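Notebook, finishing bench
20/05/2023

Started the day by redoing the oil test I botched last time. I'd put the second coat on way too soon (I know, I know) and the boards stayed gummy for ages, so those went in the scrap bin and I cut new ones from the same plank. Jamie wants the Lightfoot desk order finished in something that doesn't look like plastic, and I want something I don't have to baby for a month, so we're back to the Zitari hardwax against plain old tung oil thinned with citrus solvent.

Prep was the same for both. Card scraper, then 180, then 220, then a damp rag to raise the grain and a quick hand pass to knock it down again. I was going to take one board up to 400 just to see, and I did, and I don't like it. The oil hardly sinks in at that grit and the color comes out flat and kind of gray next to the others. Ashley Wragg told me the same thing last year and I should have written it down, so now it's written down: stop at 220 on this stuff!

Hardwax goes on thin. Thinner than you think. I used the white pad and about half of what I'd have used before, worked it in with the grain, then wiped until the rag stopped dragging. Tung oil got flooded on and left for 20 minutes by the shop clock before wiping. Smells wonderful, but the rags need to go in the water can right away. Jamie, that's you.

Reddish brown seems to be what everybody asks for lately, and I keep forgetting how much it changes across one surface. Worth keeping in mind when we match the Lightfoot tops to each other, and I'd much rather sort the boards before glue-up than mess with stain afterward. 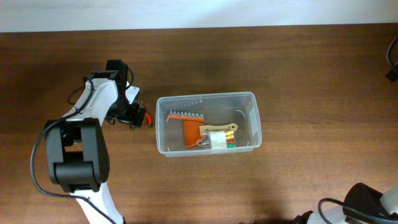

Reddish-brown top, darker toward the left, a few pale scratches along it.

For scratches like those I'd try the gray pad and a dab of oil first. If a fingernail still catches, scrape that area and feather it out wide. Don't spot sand with 120, you'll be chasing a dish in the surface for the rest of the afternoon (ask me how I know).

Coffee test: left a wet mug on both samples over lunch. Hardwax had no ring at all. Tung had a faint one that went away when I rubbed it with my thumb, but it's only got one coat so that's not a fair fight. Rerun it when both have 2 coats and some proper curing time.

Ordering: we're down to nearly 300 ml of the Zitari, not enough for even the small top. Irnano has the bigger can but they're slow to ship. Grilteck sandpaper is fine for the flat work, but the discs load up with wax fast, so buy the other kind for between coats.

Still to do: edge profile on the long sample, label the backs in pencil before I mix them up again, and ask Jamie if the June delivery is for all the desks or only the first batch.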